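Chapter 7
Covered Work Surfaces

7.1 Scope of the chapter

A work surface is specified twice: once for the structure that carries the load, and once for the layer that touches the work. Chapter 6 dealt with the structure. This chapter deals with the layer, and in particular with textile coverings fixed over a flat tabletop. Coatings and rigid laminates are treated in Chapter 8 and are mentioned here only for comparison.

Textile coverings are used where parts are small, where parts mark easily, or where noise is a concern. Typical settings are sorting benches, inspection tables, repair counters, and tables used for teaching. They are not suited to work with free liquids, open flame, or swarf. A bench that sees both kinds of work should be divided, with the covered portion kept to one end and a raised strip at the division.

After completing the chapter the reader should be able to select a covering by fiber, weight, and color; lay out and fix a covering with a straight edge; test a finished surface for slip; and write a cleaning schedule for it.

Terms used in this chapter

Ground: the visible color of the covering when nothing is placed on it.
Hand: the feel of the cloth under light pressure.
Nap: fibers standing above the weave. A felt has no weave and is described by surface fuzz instead.
Return: the part of the covering that passes over the table edge and is fixed to the underside.
Bridging: loss of contact between covering and tabletop, usually seen as a low blister.
Fleck: small darker or lighter points distributed through the cloth, either spun into the yarn or left by mixed stock.

7.2 Function of the covering

A bare hard tabletop has three faults for small work. A dropped part bounces. A round part rolls. A polished part lying on a polished surface is hard to pick up, as there is no give beneath its edge and a fingertip or tool cannot get under it. A cloth layer of modest thickness reduces all three. The fibers absorb part of the energy of a fall, raise the rolling resistance, and allow the pickup tool to press slightly below the edge of the part before closing on it.

The last point is often missed in purchasing. Thygesen's bench trials, described in section 7.6, compared pickup on bare and covered tables using the same set of parts. Of 1,218 attempts on the bare table, 474 needed a second try. The covered table was not free of second tries, but most of them came from snagged fibers and were removed by a change of cloth.

The covering also sets the ground against which parts are seen. Light gray is the usual choice for general work. It lies between the dark and light ends of the range, so that neither a black screw nor a white cap is lost against it, and a saturated color stands out strongly. A fine fleck is acceptable and has the benefit of hiding lint. A coarse fleck is not acceptable for inspection, as the eye begins to read the points as debris. 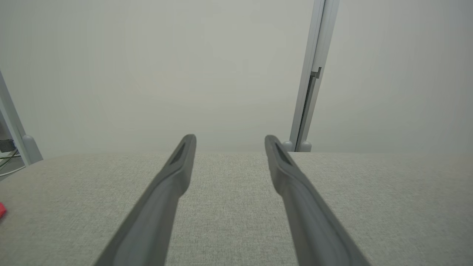

Pattern should be avoided on any table where parts are counted or sorted by eye. Stripes and checks suggest rows that the parts do not follow, and an operator will tend to line up work with the pattern -- a harmless habit on a sewing table and a costly one on a sorting bench.

7.3 Materials

Wool felt. Dense, quiet, and forgiving of small errors in laying. It has no grain direction to speak of and can be cut without fraying. It stains readily and is attacked by moths in storage. Felts below the minimum weight given in Table 7.1 will thin at the front edge, where forearms rest.

Polyester felt. Cheaper than wool and unaffected by moths. It tends to pill. Static is a problem in dry rooms, and light parts such as washers of thin plastic may cling to it. The Tumton grades used in the exercises have an antistatic finish that is reduced by washing and must be renewed.

Woven upholstery cloth. The best choice for long service. A tight plain weave gives a uniform surface and a firm hand. Open weaves should be rejected, since pins and the points of tweezers will catch in them. Deretti cloth in the medium weight is used as the reference material in this chapter.

Backed cloth. Any of the above bonded to foam. It is comfortable, but tall parts stand poorly on it and tip when the table is bumped. Foam backing should be limited to a thin layer, or left out.

Abrasion life is stated in cycles. For a table in daily use, 2,000 cycles without visible thinning is the lower limit under the method given in Appendix C. A sample that fails at 1,147 cycles may still be used on a table that is re-covered every July as part of the yearly service.

7.4 The edge

Most complaints about covered tables concern the edge. The far edge of the covering should read as one straight line when viewed from the operator's seat. A wavering edge makes it hard to judge whether a part is lying square, and a loose return will lift with time and catch sleeves.

Cut the cloth oversize on all four sides. Fix the far edge first, working from the center outward. Draw the cloth toward the front with even tension and fix the front edge in the same order. The short sides come last. Corners are folded, not gathered -- a gathered corner stands above the surface and will rock any tray placed over it.

Adhesive over the full area prevents bridging but makes replacement slow. Perimeter fixing is faster and is adequate on small tables. Apaza recommends a compromise in which the cloth is bonded along a narrow band inside each edge and left free in the middle. His method is followed in Exercise 7-2, using Savitent tape.

7.5 Lighting and the covered surface

A matte cloth scatters light and so removes most of the glare found on coated tables. It does not remove shadow. A single lamp set low will show every ridge in the weave and will throw a shadow beside each part that can be mistaken for part of its outline. Light the table evenly from above before judging any cloth sample. Samples judged at a window should be judged again under the lamps that will be used in service, with the parts themselves laid on the cloth.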